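Rental Move-In Safety Check, with my comments
Unit 19, Hingate Court
Walked through July 21, 2024

I do this list every time I take over a place, and I did it again for my sister's new apartment. She asked me to write it up so she could send it to the property office, so some of these comments are for them and some are for her. OK means OK. FIX means please fix it before she sleeps there. WATCH means look again in January when the heat has been running a while.

1. Front door and locks - OK
Deadbolt throws all the way, no lifting the door to make it catch (I'm looking at you, last apartment). Peephole is clear. The strike plate screws were short little things, so I swapped in longer ones I had in the car. Keep the old ones in the kitchen drawer in case the office wants them back.

2. Smoke alarms - FIX
Hall alarm is good and LOUD. Bedroom alarm chirped once when I pressed the button and then gave up. I put in a fresh battery and got the same sad chirp, so I think the unit itself is done. The date stamped on the back has faded too much for me to read. New alarm please, not another battery!

3. Carbon monoxide alarm - OK
Plugged in low in the hallway, Pendex brand, test button works. Don't let anybody unplug it to charge a phone.

4. Furniture that could tip - WATCH
The tall Flisora bookcase came with a wall strap, and I got it into a stud on the second try. The dresser is not strapped yet. It rocks a tiny bit on the carpet, front to back, and I'd like to get a block under the front edge before the drawers get filled up.

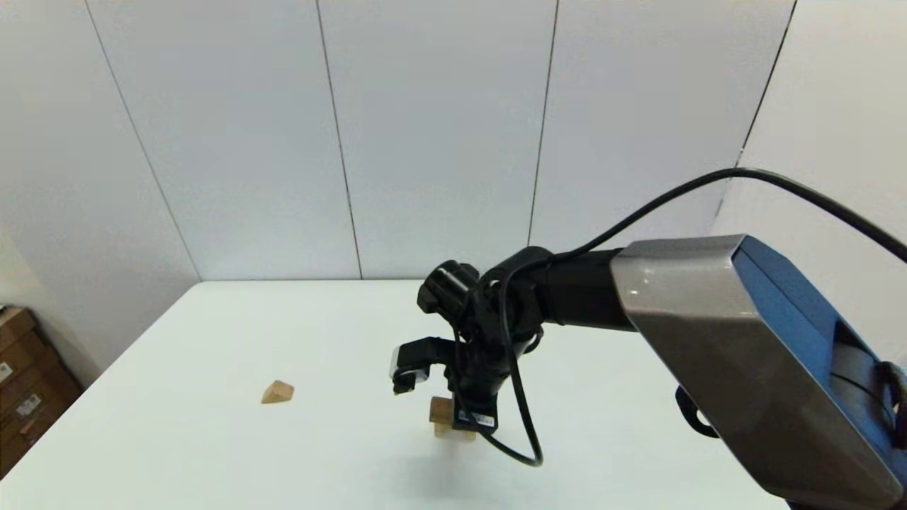 A plain block of wood, standing on end.

If you go the block route, cut it so it can't slide out, and strap the dresser anyway. Blocks settle. Pull all the drawers out halfway when you test it and push down on the top one with your hand. If the back lifts at all, it isn't done.

5. Outlets and cords - FIX
I tested every outlet with one of those little three-light plugs. All fine except the one left of the kitchen sink, where the GFCI button clicks but the power stays on. That's the one I care about most, so it goes at the top of the email. The living room has only two outlets on the long wall, which means power strips. One strip per outlet, please, and nothing running under the rug.

6. Water heater - OK
Hot water at the bathroom tap came out at 119 by my kitchen thermometer. No rust at the fittings, and the relief valve has its pipe pointing down the way it should. The closet is tight, so no storing paper towels in there!

7. Windows - WATCH
All of them open and lock. The bedroom one is heavy and slides down slowly if you let go, so until the office looks at the balance it needs something solid in the track whenever it's open. A length of wood does the job fine. 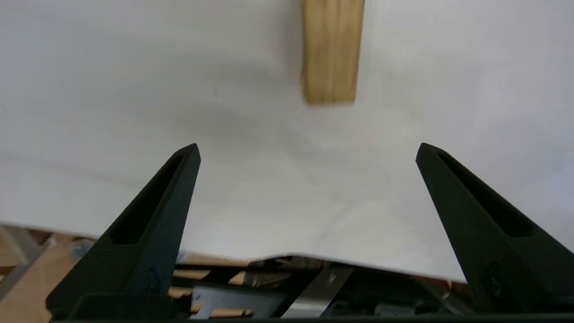 Tài Phí read my draft and wrote back that a prop is fine for one afternoon but he wouldn't sign off on it as a repair, and that I should change WATCH to FIX if anybody in the place is under ten.

Fair point. My niece visits most weekends, so consider it changed: item 7 is now FIX. I also measured the opening in case of fire and an adult can get out of it, though I wouldn't call it graceful.

8. Stairs and railing - OK
Eleven steps to the second floor, all the same height, no loose treads. The railing has a bit of wiggle at the top bracket but the screws tightened right up. The stair light is on a timer that feels short if you're carrying groceries.

9. Kitchen - WATCH
Stove burners all light on the first click. The anti-tip bracket is there (I got down on the floor with a flashlight, you're welcome). The fan over the stove hums but pulls enough to hold a paper towel against the filter. The extinguisher under the sink is in the green, but I'd move it closer to the door - you don't want to reach past a fire to get it. The big Bragança casserole dish should come down off the top shelf too. It's a beautiful thing and it weighs a ton. 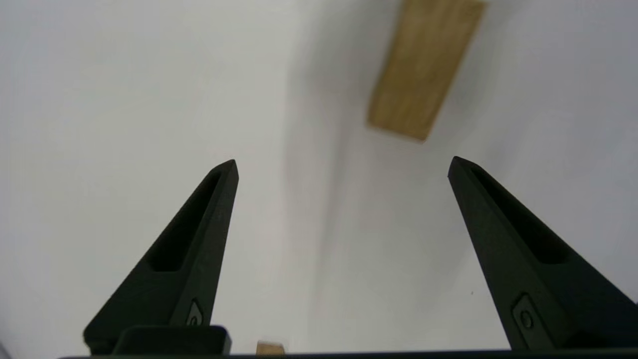
10. Bathroom - OK
Fan works, GFCI works, the grab bar held when I leaned my whole weight on it. The tub is slick, so get a mat. Caulk is coming up behind the faucet, which I'd mention to the office but wouldn't hold up the move for.

Still open: items 2, 5 and 7 for the office, the dresser strap for me. I'll bring the drill.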